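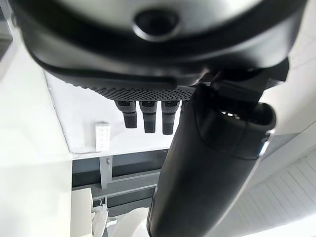 WOLTHORPE, July

Trummer Kitchen Handling Project: Progress Report and Equipment Plan
Submitted by Urs Reisinger, Project Lead
Reviewed by Rupert Oberholzer, Finance

1. Status

The two-arm robot is installed and in daily use in the kitchen room. The work planned for this period covered the sink, the counter and the dishwasher. Purchasing was held to the items approved in the last plan, and no funds were moved between budget lines.

The dishwasher work is the most demanding on equipment. It calls for both arms at low height, and it sets the reach figures we will put in the next request for quotes.

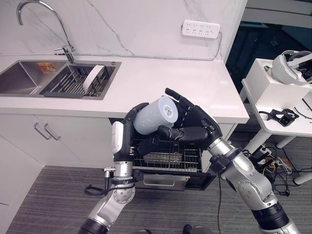
Both arms at work over the open dishwasher drawer.

2. Spending to date

The hand maintenance line is the only one under pressure. We budgeted for 2 spare finger sets and now request 3, to be held on site. Delivery from the supplier, Jorker, takes 20 working days, and a hand out of service stops all two-arm work for that time. The remaining lines (power, networking, kitchen fittings) are within plan.

Household supplies are charged to the small items account, which has a ceiling of 200 per month. The ceiling has been kept.

3. Site and fittings

The site has sinks set into stone-look counters, with white cabinets and bar handles below. Leopold Egger has asked that these fittings stay unchanged until the next review, so that results can be compared from one period to the next. We support this and have removed the cabinet refit from the plan.
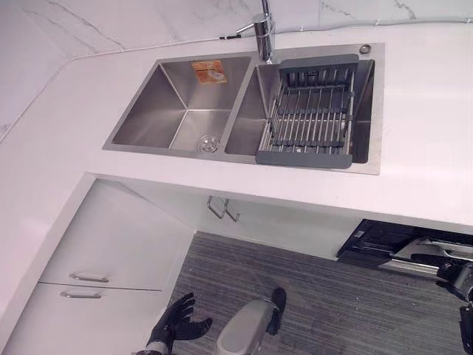
Double-bowl sink with drying rack, and cabinet fronts with bar handles.

4. Planned purchases

Two quotes are in hand for the second robot, one from Jorker and one from Etumer. The Etumer offer includes training for operators; the Jorker offer includes a longer service term. A comparison will be sent to Leopold Steiner before any order is placed.

We also ask for a modest sum for cable covers and floor channels. Cables now run across the carpet near the island, and this should be corrected before a second unit shares the floor.

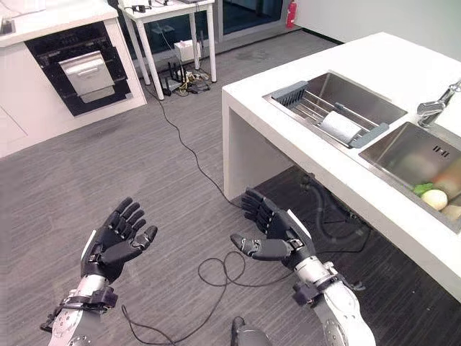

Kitchen island with sink and produce; cabling on the floor.

5. Approval requested

Approval is requested for the third finger set and for the cable work. The second robot will be the subject of a separate request. Questions on the figures may be sent to Rupert Oberholzer.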